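The Long Road to a Clean Countertop

Can a machine wipe down a kitchen? The question sounds modest, and the Rutville Center for Domestic Automation has spent two years trying to answer it with care.

The Center occupies the upper floor of a former savings bank. Its work is divided between a physical kitchen, where people and machines attempt the same chores, and a simulated one, where only the machines do. A chore is admitted to the program once a person can explain it to another person in a single sentence. Put the cups away. Clear the counter. Wring out the cloth and hang it up.

"We began with the sentences because that is how households give instructions," says Aurelia Mihăilă, the Center's director. "A family does not write a specification for the dish rack. The machine has to manage with what the family says."

Managing has been uneven. In the trials that closed in July, the Center's software, known as Pap, was given 2000 simulated attempts at lifting a single cup from a bare counter and setting it down upright in a marked place. It failed 171 times. When the cup was replaced by a folded dishcloth, with 2000 attempts again allowed, it failed 1031 times. The cloth slid, bunched, or was picked up in one layer while the other stayed behind.

Surfaces account for much of the remaining trouble. A laboratory bench is usually pale and plain, and an object placed on it stands out sharply. Kitchens are seldom so obliging. The simulated kitchen therefore includes dark, patterned stone and wood with visible grain, and the software must learn that a crack or a pit in the stone is part of the counter and should be left alone. Early versions of Pap closed the gripper on markings as though they were crumbs or bottle caps.
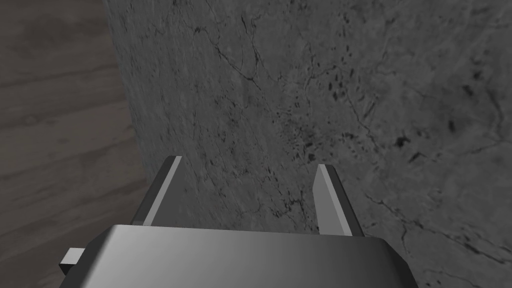
What the Simulation Leaves Out

A rendered gripper over rendered stone, its two fingers apart with nothing between them, is an inexpensive thing to study. The same approach can be repeated overnight with the light lowered or the counter shifted, and no crockery is lost. Radoslava Kollár, who oversees the comparison between the two kitchens, regards this as both the strength of the method and its chief hazard.

"Dark metal against dark stone is a fair test of seeing," she says. "It is a poor test of touching. Our stone is never sticky. I have yet to meet a family whose counter can make that claim."

Her group repeats a portion of every simulated trial in the physical kitchen. For the cup, 500 physical attempts produced results close to those on the screen. For the cloth, the two kitchens disagreed so often that the physical trials were stopped and the cloth model was sent back to its authors at Stindetico, the firm that supplies the simulation software. A revised model is now under review.

A Narrower Promise

Commercial interest has not waited. Cekitz, a maker of fittings for cafeteria kitchens, has asked the Center to evaluate an arm that would do nothing but return mugs to a rack. The company's reasoning is that a cafeteria owns one kind of mug and one kind of rack, and that both remain where they are put.

Ms. Mihăilă considers the request sensible. Shop floors and cafeterias, in her view, will have useful machines well before private homes do, for the plain reason that their owners are willing to rearrange the room to suit the equipment. Households are not, and she does not believe they should be asked to.

The Center has declined to predict when a general household machine might be ready. Its next round of trials opens on Sat 19 September and will concern the cloth again, this time laid flat on stone and then on wood. Ms. Kollár has asked that a few of the physical attempts be made on a counter that has been used for breakfast — jam included — and left as it was.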